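Carter Arsenault quit ironing in February. "Best thing I ever did," he says. Fifteen years of pressing shirts, done.

He runs the Bristasov laundromat now, 53 washers, always a line. His advice is short. Cool wash, half the soap, take it out right away. "People use way to much soap. Way too much."

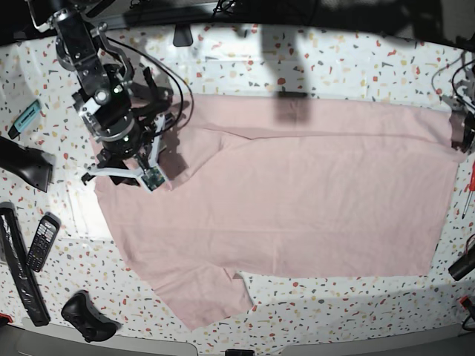 Poltus, a regular, disagreed about the ironing and said linen needs it, period.

Arsenault shrugs. "Then hang it in the bathroom." Dryer sheets? "Never." Phone rings, he's gone.

Recent
Quarters or cards?
Getting wax out of wool

Comments
Li: half the soap works, tried it
Wetasel: what about towles tho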